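3.2 Vorführung von Hand und per Fernsteuerung

In der Literatur gilt weitgehend als ausgemacht, dass ferngesteuerte Vorführungen den handgeführten überlegen sind, weil der Roboter dabei in seinem eigenen Bewegungsraum bleibt. Wir halten diese Annahme für schlechter belegt, als es die Häufigkeit ihrer Wiederholung vermuten lässt. Der Vergleich von Osman und Zalewska, auf den sich auch das Projekt Sendau beruft, umfasst 74 Vorführungen einer einzigen Aufgabe durch zwei geübte Personen. Was daraus für ungeübte Bediener folgt, bleibt offen.

Unser eigener Datensatz Jaltutska enthält 2.833 Vorführungen am Schreibplatz: einen Pinsel vom Ständer nehmen, ihn über die Filzunterlage führen, ihn wieder einhängen. Gerade der letzte Schritt eignet sich zur Prüfung der genannten Annahme. Die Schlaufe am Pinselende ist klein, der Haken sitzt unter der Querstange, und der Pinsel pendelt, sobald er den Nachbarn berührt. Wer von Hand vorführt, spürt den Widerstand; wer fernsteuert, sieht ihn bestenfalls. Ob sich dieser Unterschied auf die gelernte Strategie überträgt, ist eine andere Frage - und sie wird in den uns bekannten Arbeiten meist übergangen. 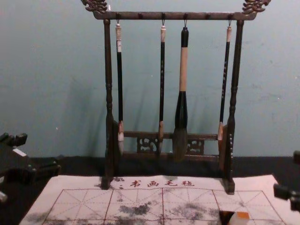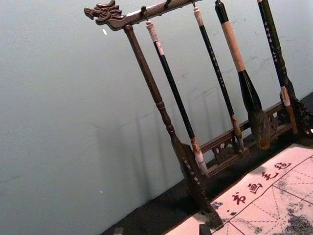
Abbildung 4: Pinselständer mit vier hängenden Pinseln und Filzunterlage mit rotem Übungsraster, aus zwei Blickwinkeln.

Skeptisch sind wir auch gegenüber der üblichen Erfolgsquote. Eine Vorführung gilt in Jaltutska als gelungen, wenn der Pinsel am Ende hängt. Dieses Kriterium unterscheidet nicht zwischen einem ruhigen Einhängen und einem, das erst im vierten Anlauf glückt. Ein Modell, das beides als gleichwertig lernt, übernimmt das Zögern des Bedieners mit. Mazurek versucht, solche Abschnitte anhand der Geschwindigkeit herauszufiltern, entfernt dabei nach unserer Durchsicht aber auch das langsame Ansetzen der Schlaufe, auf das es ankommt.

Für die Auswertung in Abschnitt 4 haben wir deshalb je Verfahren 100 Vorführungen von Hand nachannotiert und die Fehlversuche gesondert ausgewiesen. Die Stichprobe ist klein, und beide Annotierenden wussten, welches Verfahren sie vor sich hatten. Eine Rangfolge der Verfahren leiten wir daraus nicht ab.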